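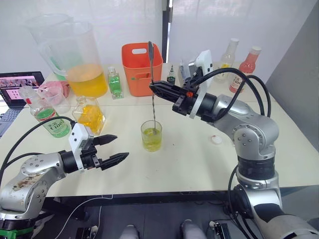

3.2 Collection of demonstrations

We collected the Bamis set in November at our laboratory in Nulthorpe. Each demonstration is one attempt at preparing a cold drink with two arms, and it begins from a written order such as "yellow, stirred". In total 1189 demonstrations were recorded and 600 of them contain a stirring step.

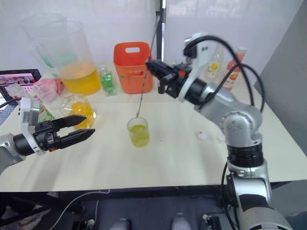
Two operators, Halyna Pylypenko and Ovidiu Sima, shared the work. The positions of the bottles were changed between demonstrations, so that the policy cannot rely on a fixed layout. Each arm was recorded together with the wrist cameras and the head camera.

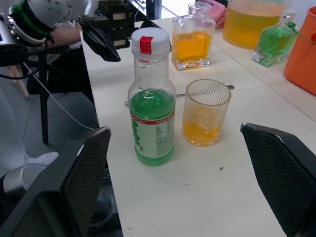

Transparent containers are difficult for our depth estimate, and therefore we use colour images only. Attempts with a spill were kept but received a separate label. The labels were checked by Demyd Maksymiv, and doubtful cases were discussed every Saturday. 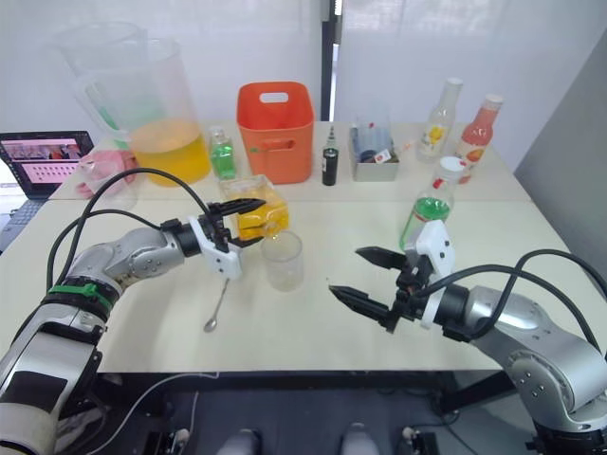 Figure 2. Head camera view of the two-arm drinks task, with the left gripper open at a container of yellow liquid.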